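Ticket: left hand lags and overshoots during remote demos, bathroom counter task
Component: teleop / left arm retargeting
Status: Open, waiting on operator
Opened by: bench 2

Task is "pick up cup by handle, hold, put back." Operator wears the Nomura gloves and drives the arm, the Flamach recorder logs joint angles and the head view. On the kitchen task the same setup behaves. At the bathroom vanity the left hand arrives late, then makes up for it with enthusiasm.

What I see:
Operator stops moving. Robot hand keeps going for a moment, like a guest who has misread the end of the party. Fingers close early, so the demo records a confident grasp of air next to the handle. Of 60 demos this morning I would show 16 to a paying customer.

Tried so far:
Restarted the glove driver. No change.
Recalibrated the gloves with flat palm and fist. Thumb got better, everything else kept its opinions.
Lowered the smoothing on the wrist from the default. Less lag, more tremor. The arm now looks as if it has had my coffee. Put it back.
Swapped operators. Same overshoot, different swearing.
Checked the recorder clock against the glove clock at the start and end of a session. They agree at the start. At the end they don't, and the gap is bigger after a long session.

Head view with the hand coming in over the counter, cup and toothbrush at the back corner:

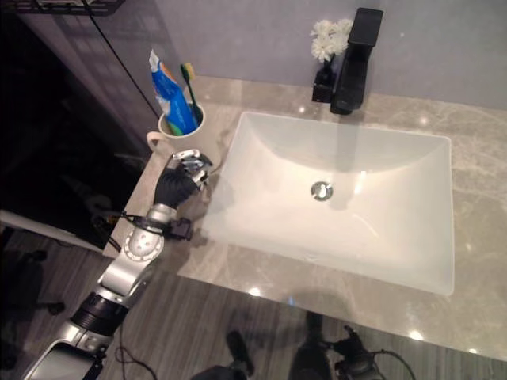

Zübeyde Gezer replied that the clocks were the thing to chase and the smoothing should be left alone. On the Zesine build she had the same drift whenever the gloves and the recorder took their time from different machines, and an operator will quietly learn to lead the hand to make up for it. Those demos look fine to the operator and teach the policy to reach too far. She wants both pointed at the same time server, and a fresh set recorded before anyone touches the gains again.

Update, 2:40 pm
Found it, or found half of it. The glove laptop was still syncing to the old Flullcombe server, which we retired in May and which apparently did not take the hint. Pointed it at the recorder. Ran a long session and compared clocks at both ends – no drift.

Overshoot is much smaller. Early finger closing is still there on maybe one demo in five, always when the operator approaches the handle from the side. I suspect the finger retargeting and will open a separate ticket so this one can keep its dignity.

To do before closing:
Tag this morning's demos as do-not-train, including the pretty ones.
Re-record the full set with both operators.
Add a clock check to the recorder startup, with a message rude enough to be read.
Remove the old server address from the glove laptop image.

Leaving this open until the new set has been replayed on the arm.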